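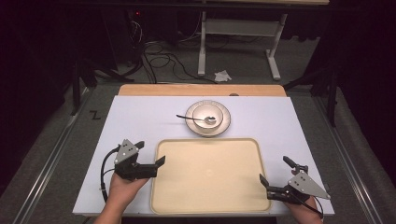 The large tray, with the bowl, plate and spoon behind it

Jallmont Large Serving Tray, sand
Sold singly. Bowls and saucers from the same shelf are listed further down.

I've been selling this tray for long enough now that I've stopped putting it at the bottom of the page. It used to sit under the jugs and it still outsold the jugs, so up it goes. It's a big plain rectangle in a soft sandy beige, rounded at the corners, with a rim that's only slightly raised and a flat matt inside. No pattern, no handles sticking out at the ends. If you want something with lemons painted on it I do have those too (ask me, they're in the back) but this is the one I use at home.

What I like is how much flat space you get. A lot of trays look generous until you put a plate down and find the base slopes up at the sides, and then your plate rocks about and you spend breakfast chasing it. I can get a bowl, a side plate, a mug and the post on mine and still have somewhere to put my glasses.

Myrto Zacharopoulos, who buys for the guest rooms at Baltdale, took 21 of them last spring and came back in May for another 7. They go out with breakfast and come back with jam on, and she's happy with how they've worn. I've had one complaint in all that time and it was about a courier.

The matt surface does show grease a bit more than a shiny one would. I'd rather tell you now! Warm water and a soft sponge, then dry it with a tea towel and don't leave it to drip. Please don't go at it with a scourer. I did that to my first one after a very cheesy lasagne and there's a shiny patch on it to this day.

Bowl and saucer
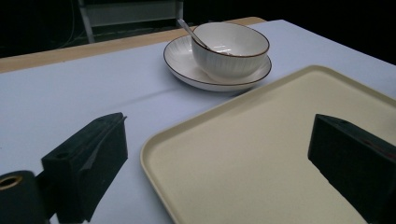
Bowl on its saucer, brown rims on both, spoon in

I started stocking these because people kept asking what would look nice on the tray, and I got tired of saying "anything, really". The bowl is white ceramic, glossy inside, with fine upright grooves round the outside that you notice more with your fingers than from across the room. The dark brown line round the mouth is picked up again round the edge of the saucer. It goes very well with the beige. I'm not usually one for matching, but there we are.

It's a good bowl for porridge, soup, olives, or the last of the crumble eaten standing up. The saucer gives you somewhere to park a crust or a teabag. I like that it's got a bit of an edge to it, having lost a fair few olive stones to the carpet over the years.

The bowl holds roughly 300 ml if you fill it sensibly and leave room to carry it. Emiliano Ayala in the packing room says he gets more in. Emiliano also has soup on most of his jumpers.

Spoons aren't included with the bowl. I'm asked this every week, so I'll put it plainly: no spoon. We do sell slim metal ones separately, and the long handle is handy with a deeper bowl, but any teaspoon or dessert spoon you've got in the drawer will do the job.

Ordering and delivery

Trays go out flat in their own carton with card at the corners. Bowls and saucers are wrapped separately, so have a proper rummage in the paper before you write to say one's missing (I've done it myself with other people's parcels). If something does arrive chipped, send me a photo and keep the box until you've heard back.

The next delivery of trays from Grumico is due in on 4/22/26. You can order ahead of that and I'll post yours as soon as they're unpacked. If you want a large number for a café or guest house, email Polyxeni first and she'll tell you what's on the shelf.

Item code for the tray: 259
Colour: sand
Sold by: Balaskas

Collection from the shop is fine too, just ring before you set off. The trays are kept upstairs and I like to have yours down by the till when you get here.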